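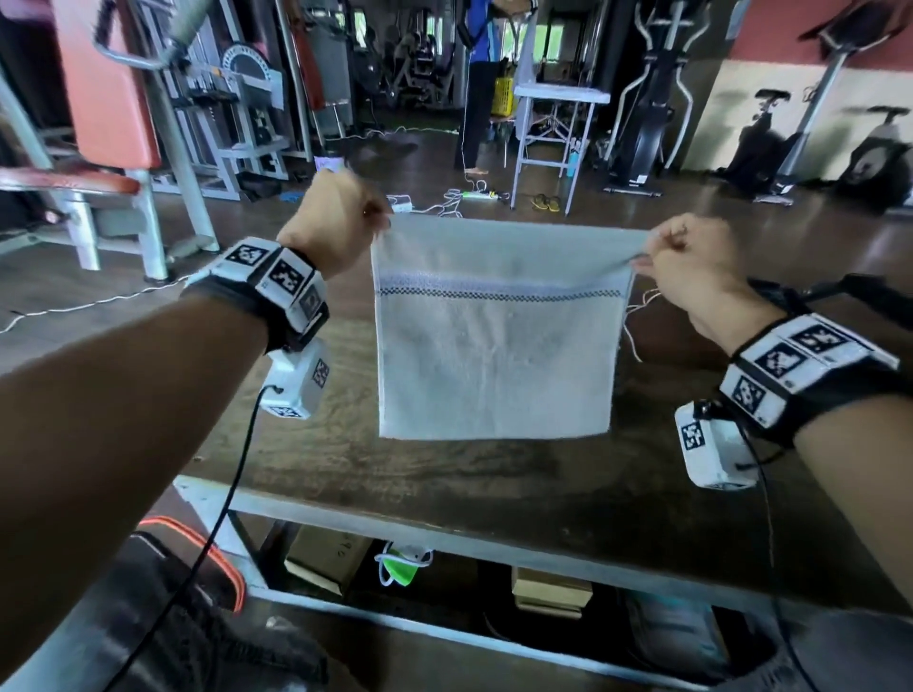
I have folded a lot of gym towels this winter. More than I have used, if we're being strict about it, and my knees would like a word about the low table. But I've gotten weirdly into it, and a couple of you wrote in after the February post asking how I get mine to stack, so okay, towel post!

Quick background for anyone new. I help out a few evenings at the gym over on the Wovstead side of town, the little one with the big windows, in exchange for a membership I then feel guilty about. When I started, the towel situation was a shelf full of lumps. You'd pull one out and three would follow it onto the floor. I come from a family of folders (my grandmother ironed dishcloths) and I could not leave it alone.

So, small hand towels first. Pick the towel up by its two top corners and just let it hang there for a second before you do anything. I used to skip this and go straight to smoothing on the table, and every one came out slightly crooked and I blamed the towels. Hanging it lets the sides drop where they want to go, and you can see right away if a corner has crept down. Ours have a checkered band woven in near the hem, and that band is your best friend. If it's level, you're level. Give the towel one little shake, lower it onto the table, and let the bottom edge touch first so it lays itself out.

Loose threads: snip them, don't pull. I pulled one once and it took a whole row of loops along with it. Gion Ortner, who has been there forever and taught me most of this, keeps a pair of nail scissors for exactly that and has never once let me borrow them.

Then it's fold, smooth, fold, smooth. I bring the far edge to the near edge and square up the corners before I press anything down. Terry is springy stuff and it will happily hold a wrinkle you didn't mean to put there.
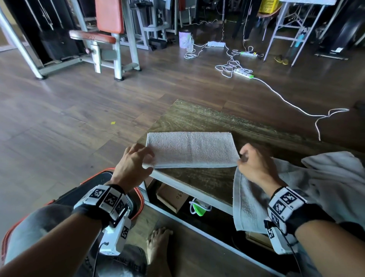 Photo: Prarnunley blog

Corners are where I'm fussiest. I keep my left fingertips on one near corner and pinch the other one with my right, and tug them very gently away from each other until the edge goes straight. Gently! You're only coaxing the top layer to sit over the bottom layer. Do this before the last fold and you'll have a nice firm packet. Do it after and you'll be wrestling four layers at once and swearing under your breath in front of people doing lat pulldowns.

The bigger towels are another story. I fold those in thirds the long way and then in half, and they still come out looking like a sandwich somebody sat on. If anyone has a method for big towels on a small table, please, the comments are open. Mine always slide off the side while I'm doing something else.

A word on fabric softener, which started a small war last time. I'm against it for gym towels. They feel lovely and then they just push the sweat around. I tried the Nulto sheets and went back to plain detergent and a lower heat, and I like the loops better that way. Frei (my sister, long-time readers know her) thinks I'm wrong and her towels are very soft and don't dry anything.

Last step is the tuck. Flat hand across the top so nothing shifts, then run the fingertips of the other hand along the side and push in whatever is poking out. It takes a second and it makes the pile look like someone cared. 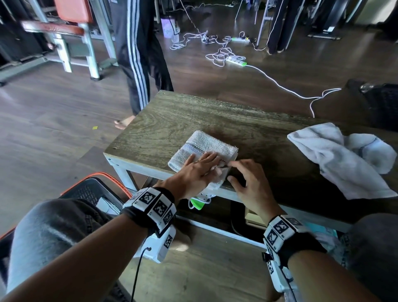
Left hand holds, right hand tucks. The crumpled one on the right is still waiting its turn.

I did time myself one night out of curiosity. Thirty small towels took me one podcast episode, with a break to let someone in at the door. Gion is faster and does it while talking, but I maintain that my corners are better.

If you fold at home and your table is low like that one, sit down for it. I did the first month bent over and regretted it every morning. A cushion on the floor is fine, or a basket beside you so you aren't reaching all over the place.

Next time I want to get into the shelf itself, and whether folded edges should face out or in. I have opinions. Frei has the opposite ones.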